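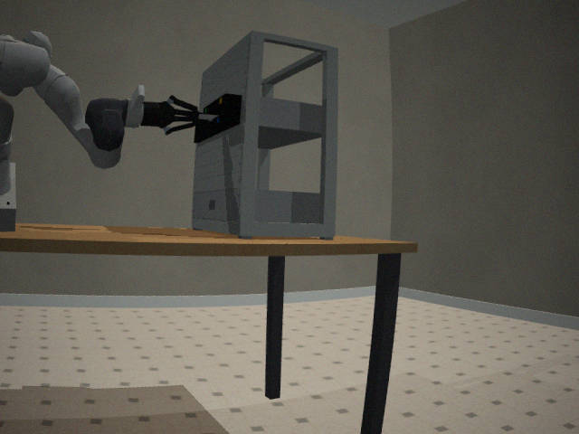

Clitley Open Draws 372 Competitors

Filed under: Martial Arts > Tournaments

2024-08-19

The Clitley Open judo tournament drew 372 competitors this year, the most since the event moved to the Mosteo Sports Hall. Last year's entry was 204.

Matches ran on 6 mats, with juniors in the morning and seniors after lunch. The junior brown belt division was the largest and had to be split into two pools. Conard Judo Club took the team trophy on points, ahead of Marinho Dojo, which had won it the two years before. The final tie came down to the heavyweight match, decided by a hold-down in overtime.

Kata was held on the side mat and finished before the senior weigh-in. Two pairs from Conard qualified for the regional event in February.

The hall can seat up to 500, and the balcony was opened for the finals. Organizers said the weigh-in line was too long and that next year juniors will be able to weigh in the evening before. 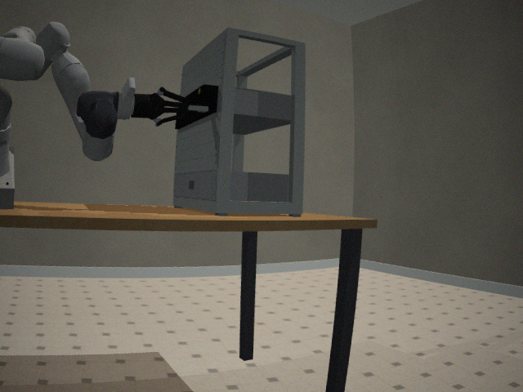
Conard Judo Club – Competition Team

Team training resumes next week at the usual times. Members who want to enter the regional event should give their grade book to a coach before the end of the month. Full results are posted on the club notice board.

Sign up for our newsletter to get results and class changes by email.

© Conard Judo Club | Contact | Back to top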